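Notes for the Arelberg talk, 21 Mar 2024

Slides 1 to 3, keep under four minutes. Say thanks to Nuwan Saha first, he wrote the labeling tool and I always forget.

**Start with the question.** We wanted to know if a policy learns a drawer task better when some demonstrations begin in the middle. The usual way is to begin every one from the home pose, with the drawer closed. Then the arm sees the late part of the task only after a good early part, and it never learns to recover.

**What we did.** 1320 demonstrations in total, all teleoperated, all collected in February. In 167 of them the operator started from a random middle state - drawer half open, gripper turned a little, object moved. Speak slowly at this point. Last time in Blackburn people thought that 167 was the size of the test set.
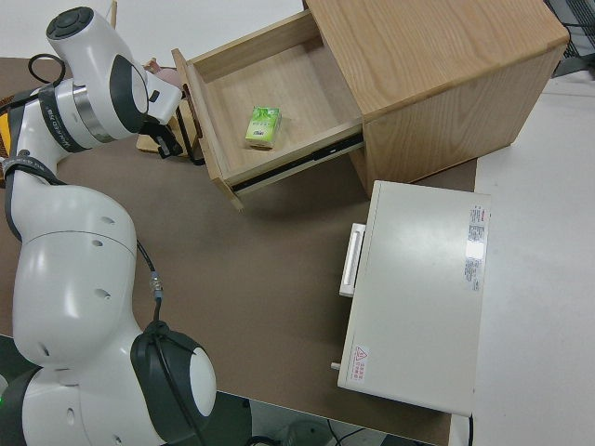 The policy gets the camera view and the joint positions, nothing else. No force signal. Somebody will ask about force, so say that Kamell will try it on their own arm and we have no numbers yet.

**Result.** Each policy had 20 trials per start state. With only home-pose data, success from a middle start was 20 percent. With the mixed data it was 62 percent. From the home pose the two policies are nearly the same, and I should say this clearly, it is not a weak point.

(Pause. Drink water.)

**Where it fails.** Mostly the drawer front. The fingers close too early, touch the edge and slide. We tried to slow down the last part of the approach and it helped only a little.

If there is time: the Alska comparison, backup slide 2. If not, go directly to questions.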